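Can a machine tidy your dressing table yet? Try this test at home

Posted 4 Feb 2021 by the Hallthorpe Home Robotics Club

People ask us all the time whether robots can do housework, and the best way I know to answer is to set up a chore and score it. You can do this on any table, with or without a robot! Our favourite is putting small things back in their pot, which we call the Clivinham test after the village hall where we first ran it.

What you need

A table you can walk round
A plain white sheet or large piece of paper
A small open pot or tub
A few everyday things to pick up, such as a brush, a comb or a bar of soap
A timer

Setting up

Smooth the sheet over the table and put the pot near the middle. Lay one item beside it. Decide what counts as finished before you start – ours is "item in the pot, pot still upright, nothing on the floor".

Do the chore yourself first, using bare hands, and write down your time. Then do it again with a pair of grippers, one in each hand. This is the bit I love, as you suddenly find out how much your fingertips were doing for you.

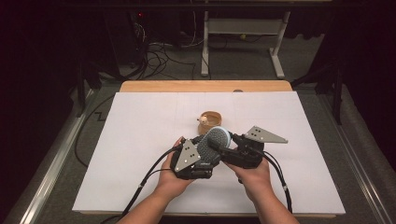

Give yourself 30 tries before you judge anything. The first handful will be clumsy, and long items are the worst, so go slowly and bring both hands in together. If you slip, put everything back to the start and log it as a miss.

Scoring a machine

Now let the robot have the same 30 tries with the same items. Move the pot a little each time, or you are only testing its memory. Our two-armed machine, Wurnitar, managed 70 per cent with the pot in one fixed spot. Once we began shifting it, the score fell to 6 successes in the whole run.

So, can it do the chore? On a good day, with a patient helper, yes – and four years ago ours couldn't even find the pot! I wouldn't leave it alone with the washing-up, though.

We'll be running the test again in March with softer finger pads and a stiffer comb. Send us your own scores and tell us which items you used.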